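The clay years

We have reached the stage of family life where every flat surface belongs to clay.

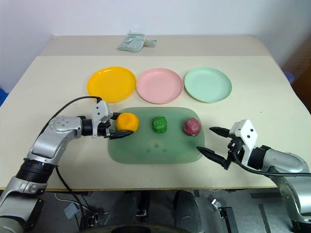 It began in January, when my sister gave the children a tub of the stuff and drove home very quickly. Since then I have developed opinions. I never had opinions about modelling clay before, and I was a more interesting dinner guest.

The first is that clay needs a tray. We tried without and I spent an evening picking orange out of the seam in the table with a cocktail stick. A green tray is good, as the smudges look almost intentional. You can wipe it down, or you can tell yourself you will.

The second is one plate per colour. Ours are plastic – yellow, pink and a minty green – and the idea is that each lump goes to its own plate at the end. I explained this system to my neighbour Ilir, who has raised 3 boys, and he had to go and stand in his garden for a bit.

Colours want to be together, you see. A purple ball left near a green lump overnight will be brown by breakfast, and every child in the house will have been asleep the whole time. I have 600 grams of brown in a biscuit tin. I can't throw it away, as it is apparently a horse.

Green always goes craggy first, in our house anyway. A few drops of water and a lot of kneading will bring it round, and you can do it while listening to the radio. I did 24 minutes of it last night and rather enjoyed myself, which I would prefer didn't get back to my sister.

Next month she is bringing glitter.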